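Kitchen and Linen Helper (part time), Prolldale House

Reading time: 4 minutes

We are looking for a cheerful, steady sort of person to join us in the kitchen at Prolldale House from September, and if you are the kind who can't walk past a tea towel without folding it, then please do read on, because I suspect we would get along very well indeed.

Prolldale House is a day centre for older people, with a lunch club, a craft room and a garden that is rather better looked after than it was. We serve 172 lunches in an ordinary week, more when the weather turns and everyone wants soup. Nogueira, our catering firm, cooks the hot food and brings it over late in the morning. Everything else is done by us: laying up, clearing away, washing, drying, putting back where it belongs, and looking after all the cloths, napkins and aprons that a busy dining room gets through.

That last part is what this job is mostly made of. Our previous helper moved to the coast in the spring and we have been muddling through between us ever since, with the result that the linen cupboard is a disgrace (I am allowed to say so, a good half of it is my doing!) and the good plates turn up in the craft room.

The work happens in two places. The dining room is large and sunny and can be noisy. The small kitchen behind it is a quieter spot where the hand washing gets done, and where there is a length of worktop for drying and folding. We do have a dishwasher for the everyday crockery, but the brown plates and the glassware are washed by hand and stood in the rack, and we'd like to keep it that way as they have lasted us so well.

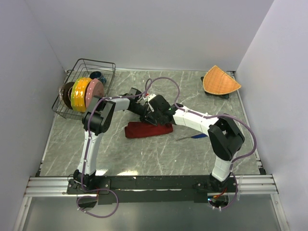 You would start at 10.30 in the morning and finish at 3.00, with a proper sit-down lunch in the middle, which you are very welcome to eat with our members. Most of us do. In the first hour you would lay the tables and put out the napkins, and then there is usually a lull, which is a good moment for folding whatever came out of the dryer the afternoon before. After lunch it all gets rather lively, and then by two o'clock it is down to wiping over, drying up and getting the cloths into the machine.

We fold the cloths in thirds and then in half, so that they sit on the shelf with the fold facing out. I know that sounds fussy. Some of our members help with the napkins and it is much easier for them if there is one way of doing it, and several have been doing it that way for longer than I have worked here.

You don't need any experience of catering. What would help:

- being happy on your feet for a couple of hours at a stretch
- a bit of patience, and an ear for a long story
- not minding wet hands
- being able to lift a full crate of crockery, or being sensible enough to ask for help with it
- a food hygiene certificate, though we will pay for you to take one if you haven't got it

The post is for 19 hours a week in term time, with shorter weeks over the summer by agreement. There is a paid trial shift so that you can see what you make of us. We provide aprons and gloves. The 244 bus stops at the end of the drive, and there is a dry place for bicycles round by the bins. We will need references from 2 people who know you and aren't related to you, and we carry out the usual background check, which we arrange and pay for.

If you would like to apply, write to me, Zane Baranauskienė, at the front office, or simply drop a letter in. A page is plenty. Tell me a little about yourself and any work you have done looking after a home, a kitchen or other people, paid or otherwise. I'm also glad to show anyone round beforehand; the middle of the afternoon is best, once the tables are cleared, and there is generally some cake left.

Recent notices

Driver wanted for the Zendemdale minibus run
Craft room: wool and buttons gratefully received
Divus Singers return to the dining room
Autumn lunch menus from Nogueira
Garden bench repairs, can you help?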